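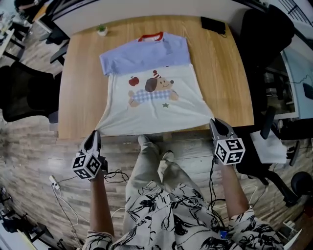 About Stumex

Stumex makes one thing and hires it out. It's a kit for recording handwork – a pair of hand-held grippers, marker cubes, cables, and the software that turns what your hands did into something a robot arm can be trained on. We started in a back office at Brumach, where four of us were meant to be fixing packing machines. Left in March with the idea and a van.

Who it's for: laundries, small packing firms, colleges, a couple of labs. People who have a fiddly job they'd like an arm to do one day and don't want to buy the arm first. You do the job by hand, with our grippers, at your own desk or bench. Then you decide.

The people

Rasa Navickas – hardware. Designed the jaws, still files the tips herself on a Friday. Ring her about anything that clicks when it shouldn't.

Safta Buzatu – software and calibration. Wrote the checker that tells you on the spot if a take is no good. Strong views on lighting.

Humaira Rizvi – customers, training days, invoices. If you've had an email from us it was Humaira.

Osvaldo Lacerda – cloth. Nineteen years in garment finishing before this. Wrote all our folding routines, shirts and towels mainly, now starting on fitted sheets (slow going).

What you get

Standard hire is one pair of grippers, left and right, cubes already fitted and calibrated, spare jaw tips, a laptop with the software on, and a hard case. The printed guide is 22 pages and you only need the first six. Hire is by the week, £83 a day works out dearer so most people take the week. Training day is extra but we knock it off if you take the kit for a month.

Pick-up from us or we post. Insurance is on you once its signed for.

Cloth

Most of our work now. Rigid things are easy enough, boxes and bottles and so on, plenty of firms do those. A T-shirt is a different shape every time you put it down. Osvaldo's method is to start flat, collar away from you, take the two bottom corners and square up the hem before anything else. Get that bit right and the fold more or less follows. Rush it and you record a lot of bad folds very quickly.

We ask for 50 good takes per garment before we'll look at the results with you. More is better. Our own shirt set passed 3000 takes in the winter and we still add to it, kids' sizes especially – the small ones behave differently, less cloth to get hold of, and a print can make the front stiffer than the back.

Mix your garments up. Different colours, different prints, old ones gone soft. Charity shops are good for this.

What it won't do

Won't fold your washing for you. It's a recording kit. The arm comes later and from somebody else – we've set files up for the Flineck arm and for Sârbu's two-arm bench, others on request, ask first. Wont work in full sun near a window either, the cubes wash out and tracking goes. Not for wet work. Not for anything heavier than a bag of sugar, the jaws slip.

Gloves: thin ones fine, thick ones no.

A customer

Lăcrămioara Bogdan runs a hotel linen service and had the kit for three weeks. Her note, with permission: "Cables got in the way the first two days, then we taped them to the sleeve and forgot them. Staff picked it up quicker than I did. Guide needs more pictures." Fair. New guide is being done. Longer cables also, Rasa is on it.

Visiting

Weekdays by appointment, bring the thing you want handled. We'll put the grippers in your hands and you can have a go at it there and then. Parking round the back, ignore the Brumach signs, they never came down. Kettle is on the left.

Prices on this page checked 4/30/22.

Contact | Hire terms | © Stumex 2022 | Back to top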